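About Us

Hi, and welcome to Unach! We're a small study and craft room in Cliltdale, up the stairs from the old Dunleavy shoe store (the building went up in 1970 and still has its original stair rail, which I love). I opened the doors with one secondhand lamp and a box of pens, and now we have some 300 members who drop in to write, draw, do homework or just get out of the house for a bit.

People always ask me about the tables, so let me start there. I wanted light wood and no sharp corners, and I wanted everything you need for an hour of work already within reach when you sit down. Mouse, mat, something to read, something to write with. I change the magazines and booklets when they get tired, and I have strong feelings about mousepads, so expect doodles!

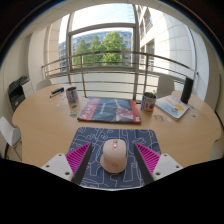
Mouse, doodle mousepad and a bit of green in a tin can.

The tin cans started as a way to save money. I eat a lot of soup in November, and it seemed silly to buy pen cups when I was rinsing out perfectly good cans every night. Then a member stuck a cutting in one and it went from there. If you have nice cans at home, bring them by, labels on please. I'll swap you a coffee for 3 of them.

The other thing I get asked about is the wavy table. It came from Clerholm, a little workshop on the other side of the river, and getting it up our stairs took most of an afternoon and a fair amount of bad language. It's worth it, though. With all those curves you can tuck yourself into a spot of your own and still be near everybody, and the kids pick their favorite bulge and defend it fiercely.

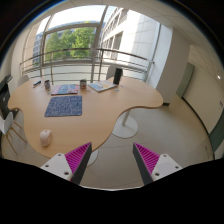

I also like that you can push your stuff back, spread out a big sheet of paper and still have a place to rest your elbows. We ask everyone to put the markers back before they go and slide the mouse somewhere the next person can find it. Apart from that there aren't many rules.

We open at 10 every morning. Your first visit is free, so come on up and say hi!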